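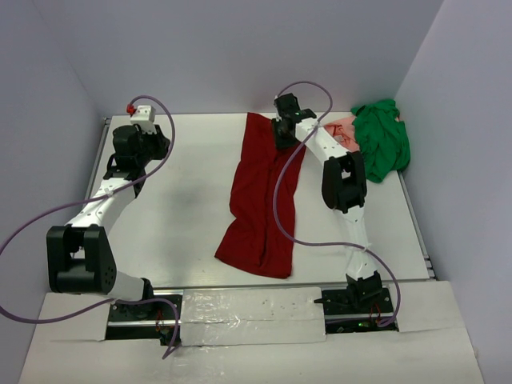 Cell Clanus, both arms in place, fabric on the table

CLANUS CELL — MONTHLY INSPECTION, DECEMBER
Site: Emovholm workshop. Sheet 14.
Mark each line OK, WATCH or STOP. A STOP line must be cleared before the arms run again.

1. Emergency stop, both sides — OK
Pressed at 08.30, both arms lost torque. Reset is a little stiff.

2. Base bolts, left and right — OK
Paint marks still in line.

3. Cell walls and side rails — OK
Wiped with a dry cloth. Please do not use spray near the bases.

4. Run counter — OK
Reads 3000. At the last inspection it was 2448, so 552 cycles in this period.

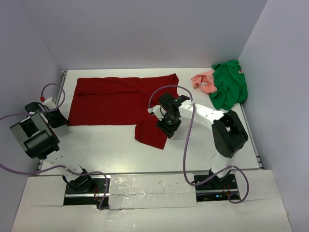 Inspection and comments: Miren Automation Service, Emovholm

5. Purple cables, full length — WATCH
No cuts found by hand. On both arms the cable makes an arch at the wrist, and it must stay free when the elbow folds. I moved each arm slowly by hand to the far corners and the left cable came near to the side rail. One more clip is ordered.

6. Thin red wires in the base openings — WATCH
They hang beside the base. Not damaged, but I would like them tied back before next month.

7. Clear tape on the front panel — WATCH
It is wrinkled and it shines. Replace when there is time — one smooth layer, no folds.

8. Screws in the white links — OK
Checked with the small key. None turned.

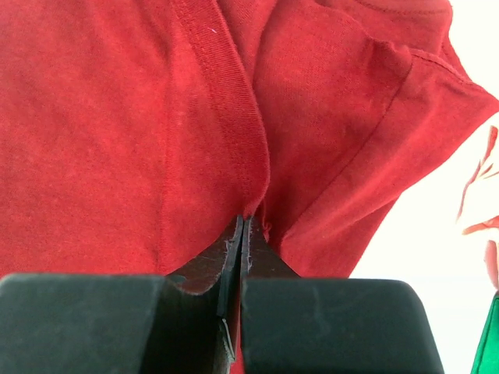 Service technician
Tosh fabric handling line

9. Fingertip plates — WATCH
Scratches on both plates, and a pale edge on the right one. I passed a fingernail along the edges and felt no burr. Change the pair if a burr is felt.

10. Threads and fibres at the grip — WATCH
Frayed red threads at the pinch point on the shirt. Take loose fibres away with tweezers, arms off. Never pull them with the fingers while the gripper is closed.

11. Finger blocks — OK
Light scuffs only. Part 169 is in the drawer if a block must be changed.

Result: no STOP lines. The cell may run. Items 5 and 6 to be looked at first next time.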